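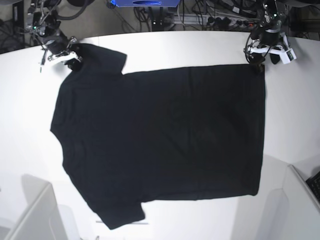
Can a $293 key tool replace the dealer? A locksmith has doubts

14 comments | 3 shares

Hollis Nakamura has been cutting and coding car keys for most of his working life, and he has a drawer of programmers that were each going to be the last one he'd need. The Gokska went in there in July.

"The box says all makes," he says. "I tried it on a hatchback and it read the immobiliser fine. Then I tried it on a ute and it asked me for a PIN it was supposed to find by itself."

The seller, Zemham, lists 1348 supported models. Nakamura wants to know who did the counting. "Same car, new badge, that's two on the list. Different year, that's another one."

I put this to Hiba Daher, who handles sales for Zemham. She told me the list is "checked against our own bench results" and that coverage grows with each update. Could I see the results? She said she'd look into it. I'm still waiting.

The updates are free for the first year. Daher wouldn't give me a price for the second, except to say it would be "competitive".

Nakamura's main tool, an Obura, cost him $2440 and he grumbles about that too. "But when it can't do a car, it says so before I've touched anything. The cheap one got halfway through and stopped. I had a customer standing in her driveway with no working key."

How long did it take to sort out? "Three hours. I charged her for one."

Would he tell an owner to buy the Gokska for a single spare? He laughs at that. "If you've still got one good key, and you're patient, maybe. If you've lost the lot, ring someone."

Comments (14) | Share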